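Privutico is looking for people who bake bread at home
Call for participants, sourdough diary study

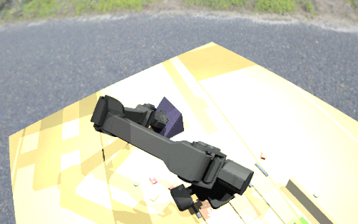
Who we are

Privutico is a small food research group in Drinden. We study how people make bread in their own kitchens, with their own flour and their own habits. In the first part of our work, which finished in May, 276 households sent us their notes. Now we would like to hear from more people, especially from the villages between Drinden and Vetemitz, where we have very few answers until now.

What we ask from you

You bake as you always do, at least once a week, for 6 weeks. After each loaf you fill in one page of the diary: which flour you used, how long the dough rested, how warm the kitchen was, and how the bread tasted on the second day. It takes a few minutes. Please do not change your recipe for us. A failed loaf is also interesting and we want to read about it.

Two times during the study you will send us a small jar of your starter by post. We send you the jars and the stamped boxes. The instruction sheet explains how to close the jar, please read it before — a starter that is too lively can open the lid on the way.

Who can take part

You must be 18 or older and have a starter which is at least three months old. Rye, wheat and spelt are all welcome. If you bake with bought yeast only, we cannot take you this time, but we keep your address for the next study if you wish so.

You do not need to be a good baker. You also do not need a computer, the diary exists on paper.

What you receive

Each participant gets 362 crowns after the last diary page has arrived, and a bag of stone-ground flour from the Hailu mill. In autumn we send you a short report about your own starter, with a comparison to the others. Your name does not appear in any report.

How to apply

Write to us or telephone before 17 June 2024. Tell us your name, your postal address, what kind of flour you mostly use and how old your starter is, if you know it. If it came from your grandmother or from a neighbour, we are happy to hear the story too.

Questions about the study: Agnes Kristiansen, extension 562
Questions about payment and post: Agnes Kinnear, same extension

Both are called Agnes, so please say on the telephone which one you need.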